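Marking out a work surface - speaker notes
Bronisława Żak, Hukatia workshop series
April 16, 2014

Slide 1. Title. Leave it up while people sit down. Mention that the handout has the tape suppliers on the back page.

Slide 2. Scope. The talk covers fixed positions on a bench: where an item starts, where it ends up, and how the surface tells you both. Storage and shelving are in the October session. Skip the Brirum history unless someone asks.

Slide 3. Surface. Matte black, for two reasons. Glare from overhead lights drops, and yellow tape reads clearly from standing height. Gloss tops at Grabowska were replaced after 14 weeks of complaints. If the top is made of two panels, treat the seam as a reference line and measure outward from it. Do not run tape across a seam. It lifts.

Slide 4. Closed outlines and open marks. A closed square means "the item belongs inside this line." It tolerates some drift. Four short pieces of tape mark a position without enclosing it, and they use less tape. They are also easier to misread, so keep the pieces the same length and check the spacing front and back. A set that spreads toward the front will be read as a different shape by every new person. 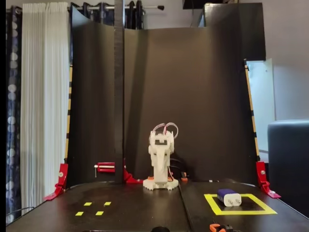
Pick one convention per position and write it down. At Rindalura the two styles were mixed with no key, and half of the first morning went to arguing over which was which. The key can be a single card taped under the bench.

Slide 5. Item size against outline size. A small item such as a plug adapter in a large square is fine if all you need is "present." If you need it centered, the square has to shrink or you need a second mark inside it. Also state the facing direction. Prongs toward the front edge is a good rule for adapters: quick to check, hard to get wrong.

(Pause. Ask who has a facing rule at their own bench.)

Slide 6. Clamps and posts. Anything that can be knocked should be clamped to the top. Front-edge clamps catch sleeves - put them away from where people stand. Posts go up before tape goes down, otherwise the outline ends up under a bracket and has to be cut again.

Slide 7. Backdrop. A plain curved panel hides clutter behind the bench and keeps the eye on the surface. Striped supports at the sides are easy to see when carrying something past.

Slide 8. Upkeep. Replace tape when a corner curls. Clean the surface first and let it dry. Allow 2 minutes per outline. Check positions with a steel rule, never by eye.

Questions. Expect one on tape width. Answer is on the handout.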